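Notes for the pantry talk, Pellmont library, May 2024

Welcome everybody, and thank Inese Ramanauskas for the room and for the coffee (don't forget the coffee this time!). Say a little about how I got started, which was in my grandmother's kitchen, where the flour lived in a crock with a plate on top and we all somehow survived.

Ask who has a bag of beans at home older than their youngest child. Wait for the hands. It always takes a minute for people to admit it, so be patient and tell the lentil story while they think it over.

Dry beans first. They keep a good long while, but old ones take forever to soften, so write the date on the jar the day you fill it. Masking tape is fine. Elba Rivadeneira swears by a grease pencil and I've come around to her way.

Then brown rice and whole wheat flour, which have oil in them and go stale sooner than white. Pass the two flours around and let people smell them. Freezer if there's room, small amounts if there isn't.

Moths! Go slowly, people want to write this part down. Freeze new grain for a few days, wipe the shelf corners, and check the birdseed, please, everyone forgets the birdseed. I had 17 jars to empty last February and it was the birdseed.

Spices: away from the stove, I know, I know, we all keep them by the stove. Whole ones hold their flavor longer than ground.

Get a drink of water, then take questions. Kimutai will want to talk about vinegar, so leave him time.

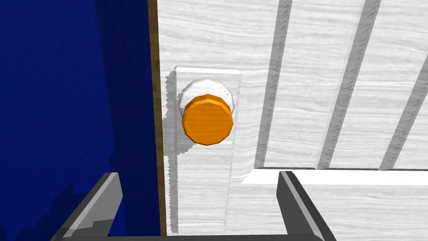
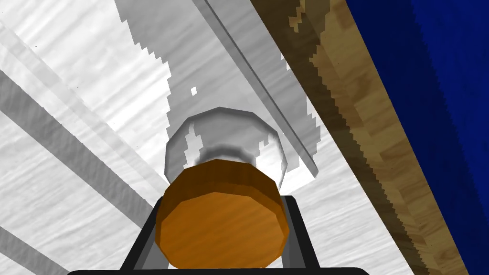
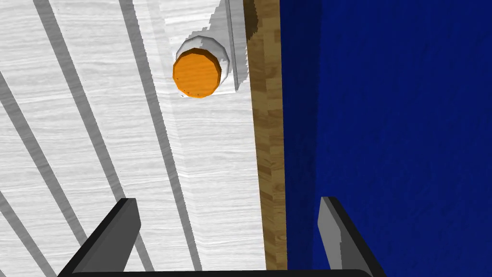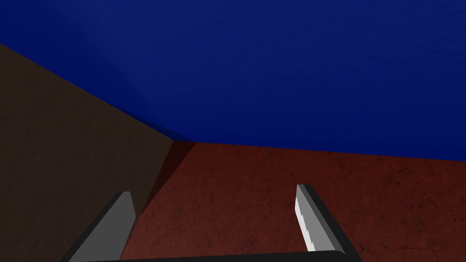

Computer renderings. Glass jar with wooden lid in the second.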